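Second pair of grippers makes the January plan

Good news from the budget round: the request for another set of hand-held grippers went through, and we can finally plan the January purchase properly instead of guessing at it!

Lovely Villanueva has been pushing for this all summer. With one pair, one person records and everybody else waits for a turn. With 2 pairs we can have a person working at the desk and another by the shelves, and the training sessions for new people no longer eat into recording time. She has asked Stornport for a quote that covers the grippers, spare jaws, straps and a box of printed cube markers (we go through those faster than anyone expected).

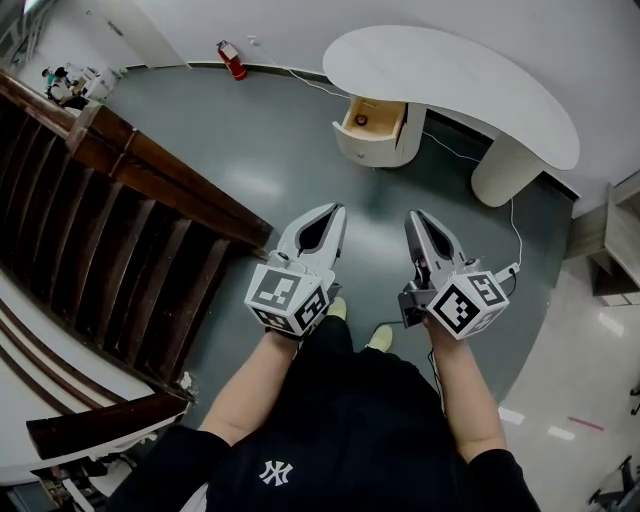 Clamstead Robotics Group – Data Collection Team

The grippers go one in each hand, each with its own marker cube, so whatever we order has to match what we already have. Remo Prantl is checking that the new mounts take the same cubes. If they don't, we print our own and the rest of the order stands.

Cables are the other line in the budget. Benjamín Cáceres wants longer ones, plus two more power strips, so that people can move between stations without stopping to plug in somewhere else. He has measured the whole floor and is very happy with his drawing – ask him to show you.

We have set aside 195 hours of recording for the first quarter, up from 152, and that number assumes both pairs are in use by the end of January. Kagiso Molefe is putting the schedule together and would love to hear from anyone who can take a morning slot.

Wish-list items for the order go to Lovely by 2020-09-28. Small things count too, including tape.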